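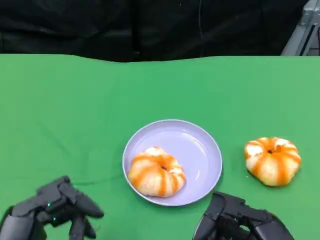
Open Day at the Burine Laboratory: Comments from Visitors

Forum: Public Events and Demonstrations
5 replies

Grikance_Outreach
Posted 2020-05-15

The Grikance Institute thanks all members who attended the open day at the Burine laboratory. This thread has been opened to receive comments on the manipulation demonstration, in which a two-handed robot works with a plate and mandarin oranges on a green cloth. Remarks on the talk, the seating and the printed program are also welcome. Comments will be forwarded to the laboratory staff at the end of the month.

wesach_library
Reply 1

On behalf of the Wesach reading group, I wish to record our appreciation. The members of our party who had no technical background were able to follow the work without difficulty. We would ask that the talk be given before the demonstration next time. Several of our questions about the hands were answered only after we had left the table.

millrace11
Reply 2

I must respectfully disagree with the previous member on the order of events. Seeing the machine first gave me a reason to listen to the talk. My own concern is with the choice of task. Placing fruit on a plate is something a small child does at breakfast, and the program described it as "advanced handling." I believe that wording should be reconsidered. The Akbari packing line, which many of us toured in April, moves 1000 cartons in a shift, and no such claim was made there.

Grikance_Outreach
Reply 3

The comment on wording has been noted and will be passed on. With regard to the comparison, a packing line receives the same carton in the same position each time. The laboratory is concerned with objects that may be set down at any angle and at any distance from the plate. When the mandarin lies close to the rim, the fingers have less room to open around it.
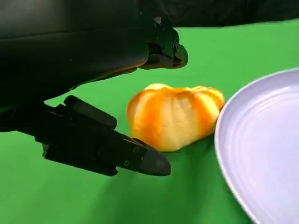 The staff consider the approach to be the harder part of the task for that reason, and more of the laboratory's time is given to it than to the lift. Members who would like to read further may request the handout, document 993, by private message.

millrace11
Reply 4

I thank the organizers for a clear answer. I accept the point about position. I remain of the opinion that the program should have stated it in those terms, as the word "advanced" tells a visitor very little. I would also have liked to know how many attempts fail - a figure of that kind was requested from the floor and was not given.

old_turnstile
Reply 5

I support the request for a failure figure. On the matter of order, I side with wesach_library. A talk of 11 minutes beforehand would be no burden to anyone, and those of us standing in the back row could hear very little once people had gathered at the table. Please also consider a step or low platform for the back row. The parking signs were excellent.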